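Print this thread | E-mail this thread

Apple on plate: how many takes?
Posted in May by Nour Chamoun

We're at 229 takes of the apple task with the hand-held grippers, and 63 are marked bad. Most of those start with the fingers too close to the apple.

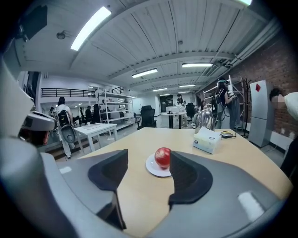 My plan is to stop at 200 good ones and move on to the next object. Does that sound like enough?

uysal_k wrote:
No. We had 1,135 for one cup and it still missed when the plate moved. Get more.

mivum wrote:
Disagree. Move the plate every take and 200 is plenty. I'd also start with the fingers open and farther back.
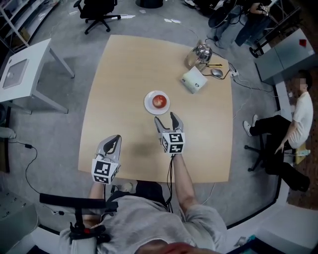 Gonthorpe Manipulation Group - Data Collection Team

uysal_k wrote:
Moving the plate helps, but one person's takes all look alike. Switch operators too.

Nour Chamoun wrote:
We can do both. Should I delete the bad ones?

mivum wrote:
Keep them in a separate folder. I've gone back to mine twice.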